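The Sleeve Comes Off for Washing

Vuvham's new kit dresses a robot arm for kitchen work. We tried it for a month.

By Shewit Beyene

Most robot arms were built for clean, dry rooms. Put one near a sink and the joints start collecting flour, grease and crumbs. Wiping them out takes a small brush and a lot of patience.

Vuvham sells a kit meant to fix that. It is called Waditz, and it comes in a flat box with a ribbed fabric sleeve, two clamp rings, a spare set of fingertips and a printed guide. The price is $962. The company also offers a service plan at $18 a month, which covers replacement fingertips and one new sleeve a year.

I spent most of May with the kit at Fusarano, a test kitchen that rents counter time to equipment makers. The arm and hand were already there. Kalkidan Wako, who runs the kitchen, fitted the sleeve on a Sunday evening after the last booking. It took her 12 minutes, and most of that went to the upper ring, which has to be seated square before it will lock.

Once on, the sleeve follows the arm well. The pleats open on the outside of a bend and close on the inside, and I never found fabric caught in a joint. On fast turns it makes a soft rasping noise – noticeable in a quiet room, gone once the fan is on.

The hand is left bare below the cuff. Vuvham says a full glove would dull the grip, and I think that is the right call for drawer pulls and cups. It does mean the finger joints still need cleaning by hand. Wako went over them with a damp cloth at the end of each day and said she would have done that anyway.
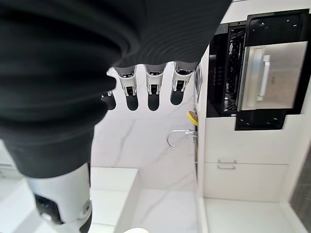

The ribbed sleeve ends above the hand, leaving the metal finger joints and black fingertips uncovered.

The fingertips are the weaker part of the package. They hold a smooth handle well enough, but the first set wore shiny after around two weeks and began to slip on glass. Swapping them is simple. Buying them outside the service plan is expensive, and I would like to see a larger pack.

Washing is easy. The sleeve goes in a machine on cold and hangs to dry overnight. Ours came back with its shape intact every time, though black fabric shows flour and lint as soon as it goes back to work. Vuvham has no lighter color on offer.

The main rival is the Jemal cover, a plain zip-up tube that costs less and goes on faster. We had one for a few days. It bunched at the elbow and had to be pulled straight between jobs, and Wako took it off before the end of the week.

Fusarano has kept the Waditz kit on its arm and signed up for the plan. A second sleeve is on order, so the arm can stay in use on wash days.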